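Wednesday at Trillbridge: an open house with place settings
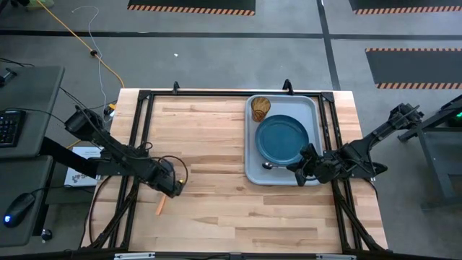
Photo: Trillbridge open house

I went to Trillbridge for the tableware. The flyer had promised "a working day around the table," and I have a cupboard full of mismatched plates and a weakness for any building that lets you in for free and gives you a sticker. The sticker was green. I wore it on the bus home without realizing.

Doors opened at 10, and by 10 there was already a line, mostly people like me who own too many bowls. Trillbridge sits behind the old Brevik dairy, up a ramp that the map on the flyer showed as a flight of stairs. Inside you get a cloakroom, a long corridor, and a smell of floor polish that follows you from one room to the next. The rooms are numbered, though the numbers go up one side and down the other, so I saw them in an order I can't defend.

Room 8 was the one I stayed in longest. It held a butcher-block table in pale strips of blond and tan, and on it a light gray tray with raised, rounded edges, laid for somebody's lunch. The lunch never came, but the dishes were good. A round plate in teal-blue took up most of the middle, its rim a little darker than the flat part. Behind it in the corner stood an amber tumbler with a faceted surface, the sort my grandmother kept for iced tea and would not let us touch. There was a silver spoon lying along the near edge of the tray, bowl to the left.

I have opinions about trays. A tray should have a lip high enough to stop a glass on its way to the carpet and low enough that you don't scrape your knuckles picking up the spoon. I wanted to try this one on the stairs, or the ramp, but we had been asked at the door to keep our hands to ourselves, and for once I did.

The teal and the amber is a combination I would have argued against in a store. On gray it works. On my own tray, which has a faded picture of a lighthouse, I suspect it would look like a yard sale. A small orange stick of something lay on the wood off to the left, well away from the tray, and the woman beside me wondered out loud if it was a carrot. I voted for crayon. We left it there.

From Room 8 I went along to the Simanjuntak room, named after a glaze and not after a donor, as the sign takes two paragraphs to explain. It is a brown glaze. There are 3 shelves of it, and by the second shelf you have a fair idea of what's on the third. I did like a squat pitcher with a thumb rest, which had a card saying it was not for sale, placed so close to the pitcher that plenty of people must have asked.

Then coffee. The coffee at Trillbridge is served in paper cups. I mention this only in a report about a tableware open house. The cake was lemon and cut in very generous squares, and it came on a napkin, so I ate it standing over a windowsill with everyone else. The view is of the Brevik loading dock, where a man was hosing down crates with real care.

The talk after coffee was on setting a table for one. It was scheduled for the Clirngate hall at 2 and began when the chairs arrived. I took more notes than I expected to. The main argument was that people eating alone put the plate wherever there is room among the mail, and that a tray fixes this by giving you a border to defend. Glass at the top, spoon within reach, plate in the middle, mail on the floor. A man near the back asked where the phone goes, and got a long silence and then a change of slide.

The shop is at the end, as shops are. Dish towels, a few seconds from the kiln, postcards of the brown glaze. They had no amber tumblers. I asked, and was told people ask. I bought one towel and a chipped saucer that I have since decided is for keys.

Practical notes, for anyone going to the next one in June. Use the ramp entrance. Skip the cloakroom if you have a small bag, as it took me longer to get my coat back than to see the Simanjuntak shelves. Go to Room 8 early, before the coffee crowd gets there and starts discussing spoons. And eat something first — the cake ran out before the talk did.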